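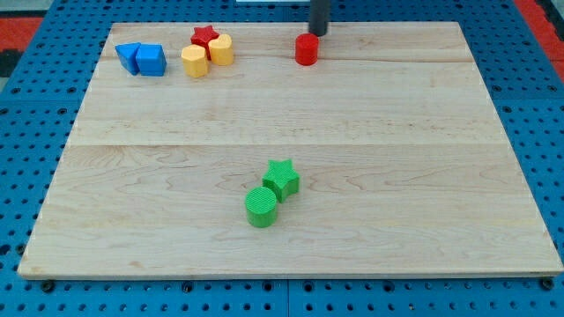
The maple board with some of the shapes out on it, blue table underneath.

Welcome to the September gallery, and thank you for stopping by! I've been promising a proper look at the shape sets for ages (several of you have written in to ask, and I'm sorry it has taken me this long), so put the kettle on and have a wander through. The board comes first, as it's the thing I get the most letters about, and then a few notes on the pieces themselves and how we look after everything here at Kistero.

The board
Pale maple, glued up from planks, and I am fonder of it than is sensible for a piece of timber. The grain is fine and wavy and runs mostly from side to side, and if you look a little below the middle you'll find the faint line where two of the planks meet. I did think about hiding that seam when I ordered the board from Rostwood, and then decided I'd rather leave it alone. It cost 230 pounds, which made me gulp a bit, but I've never regretted it. We went over it with 400 grit paper before the first oiling and it has been lovely to the touch ever since.

The blue pair
A triangular prism and a cube, side by side towards the upper left. The prism is tilted over with its sharp edge leaning outward, and the two of them are touching. Small children almost always make a house out of this pair sooner or later, and I must admit I do too when I'm on the telephone. They have that matte, finely textured surface you get with printed plastic, and I like it very much — it gives small fingers something to hold on to.

The red star
My favourite, and I don't mind who knows it. Five points, drawn up into a short column, and it looks so cheerful against the wood. Drawing round it on paper keeps my Friday group happy for a surprisingly long time, and we have a whole wall of wobbly stars at Gallegos to prove it.

The yellow octagon
A squat little column just in front of the star and to its left. The sides catch the light by turns, one bright and the next in shadow, and I think it's the best piece of all for talking about faces and edges with older children.

The red cylinder
Short and round with a flat top, and glossier than the blue pieces. It stands on the far part of the board, a bit to the right, with a nice gleam down its left side. Rolling it is half the fun, of course, and ours has been fetched out from under the Kalton bookcase more times than I'd care to say.

A note on cleaning
Warm water, a drop of washing-up liquid and a soft cloth for the shapes. The board only wants a wipe with a barely damp cloth and a little oil every 2 months or so — please don't leave it standing in the sink!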